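Back home from the open day at Famness with sore feet, a free tote bag and far too many opinions about grippers, so here comes a thread. Mute me now if you only follow me for the sourdough.

For anyone who hasn't been, Famness is the robotics workshop out past the rail yards, in the old Fodberg building. They open the doors once a year, in June, and you can wander through pretty much all of it. I got there at 9 and there was already a line down the ramp!

They'd told us 600 tickets went out. The woman on the door was clicking people in and I heard her say 511 as we were leaving, so a pretty good turnout for a grey Monday on a long weekend.

First stop was the big arm in the front hall, the one they call Sasska. It stacks crates. It's very fast and very loud and the kids loved it, and I watched it for maybe two minutes and then went looking for the small stuff (I am who I am).

The small stuff is upstairs and it's so much better. There's a bench where people work with a hand-held gripper, basically two fingers on a handle, and a camera sees everything the fingers see. You squeeze, it closes. A person does the picking up and the recordings go towards teaching an arm to do the same.

Dilani Karunaratne was running that bench and she was brilliant. She's been on the project for 5 years and she talks about hair clips the way my uncle talks about carburetors. I mean that as the highest compliment.

Jewellery and hair things were the theme. Bangles, watches, a pearly claw clip, a fuzzy pink headband with strawberries on it that I now need to own.
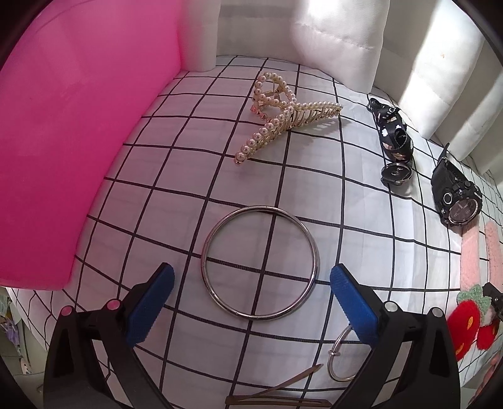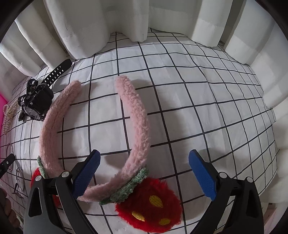
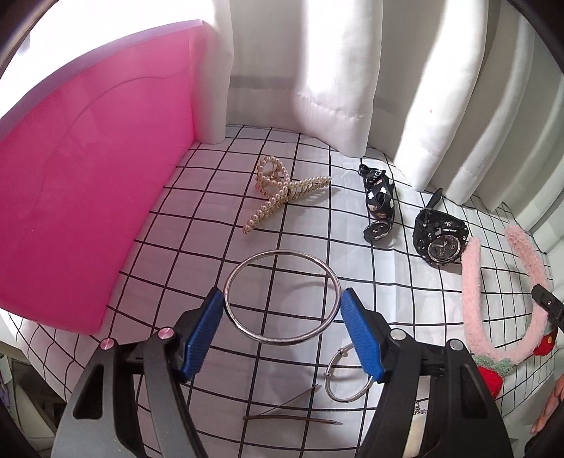 I asked why they don't use nice easy blocks and Dilani laughed at me, fairly. Her take is that a block teaches you about blocks. The top of a real dresser is a mess of shiny, squishy, bendy, skinny things and you'd want an arm that can cope with all of it.

Thin metal is the one she grumbles about. A ring lying flat gives you hardly anything to get hold of, and then it's shiny on top of that, so the colour of it changes depending on what's nearby. Plush is the opposite problem. Easy to grab, but it squashes, so where does the object even stop? I'd never once thought about this and now I can't look at my own bathroom counter.

Then she let people have a go on a practice gripper at the next table!! You'd think it would feel like using kitchen tongs. It does not feel like using kitchen tongs. My wrist wanted to twist and the thing only works if you come at it square. I chased a button around the mat for ages while a boy behind me sighed.

He was maybe eight and got it first try, by the way. Didn't even take his mitts off the string, just let them dangle.

Somebody asked how many goes they need before the arm gets any good and she wouldn't give a number, which I liked. She did say her own best day was 61 clean pickups before lunch and then her thumb quit on her.

Also learned that tidying up counts. Putting a thing back down where you want it is its own skill and she reckons it's harder than lifting. Having lived with roommates, I believe her.

There was a talk downstairs at 2 from the Hettiarachchi people, who make finger pads and joints and so on. I only caught the last bit because the lineup for coffee was brutal, but there was a tray of sample pads you could squish and I squished every one. Ridgy ones win, no contest. The smooth ones felt like a wet eraser.

Small complaints: nowhere to sit upstairs, and the signs for the washrooms send you in a loop past the loading dock. We met the same confused family three times.

If you're going next year, go upstairs first, before the crowd from the front hall figures out there IS an upstairs. Bring a snack. And ask Dilani about the hair clips if she's on, you'll be there half an hour and you won't mind a bit.

Tote bag is already full of onions. More tomorrow if I can find the notes I took on the back of the parking stub.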